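Notes from the cut-flower side at Stolham, mostly about the cold room. Numbered so I can refer back to them. 1/

We grow for florists and one wholesaler, no retail. Main lines are snapdragon, stock, ranunculus and lisianthus. Last season we put 3,609 bunches through the cooler, and I logged every one that came back or got dumped. 2/

The biggest loss was botrytis on ranunculus. Gray spotting on the outer petals, usually visible on the second day. Field counts were low. The infection was already on the buds, and condensation in the cooler did the rest. 3/

The cooler sits at 36 °F. That number is fine for everything we grow. The trouble is the pull-down. Warm stems go in at noon, the door opens every few minutes, and the air near the door climbs past the dew point of the product behind it. Water forms on the petals. 4/

Changes made so far: cutting stops by mid-morning. Stems rest in the shaded packing shed, in water, until the heads are dry to the touch. Sleeves go on after cooling, not before. That last one cost nothing and made the most difference. 5/

On buckets. We wash with detergent, rinse, then sanitize, then dry upside down on a slatted rack. Skipping the detergent step means the sanitizer gets used up on slime. If you can feel a film on the inside wall with your thumb, the bucket is dirty, whatever it looks like. 6/

Water depth is four inches for most stems. Stock gets less, because the lower stem goes soft and smells. Snapdragons get moved upright as soon as they are bunched or the tips bend and stay bent. 7/

Varieties. I trialed Dizon, a white lisianthus, against our standard. Stems were longer, and it flowered 2 weeks later, which suits us, as the standard comes in when everybody else has white too. It needed a second layer of netting. I would grow it again at the same spacing. 8/

Plurkine is the floral preservative we switched to. No strong opinion yet. Opening on lisianthus buds was more even. On ranunculus I saw no difference from plain clean water. I will run it beside a control again in April and post the counts. 9/

Someone asked about corms. We presoak ranunculus in running water for a few hours, then presprout in trays of barely damp mix in a dark corner of the shed. Check them often. Any corm that is soft or has blue-green mold comes out, along with the mix touching it. 10/

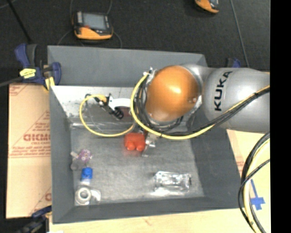
Bin shape matters more than I expected when it comes to field trimmings. Our old totes had straight sides and packed down into a wet plug that heated up overnight and had to be forked out. What I want for the compost run is a large gray bin like this one, with high walls that slope, so that a load of stripped leaf and short stems slides out when tipped. Slope also lets empties nest, and shed floor is the thing we have least of. Trimmings with botrytis go in a separate lidded can and never near the packing bench. 11/

Order of work for the coming season: fix the door curtain on the cooler, move the rack to the north wall, then put a second thermometer at bud height near the door. The one on the back wall has been telling me a comfortable story for years. 12/

Seed note for anyone on the same calendar – lisianthus plugs are already ordered from Zillarura. They take so long from seed that I no longer start my own. Stock is sown here in succession, and I pull the darker seedlings where the variety allows selection for doubles by leaf color. Check the packet, as some lines select the other way. 13/

Reply with your cooler temperature and where the probe sits. Include humidity if you log it. I will add the replies to the same sheet as the dump counts. 14/14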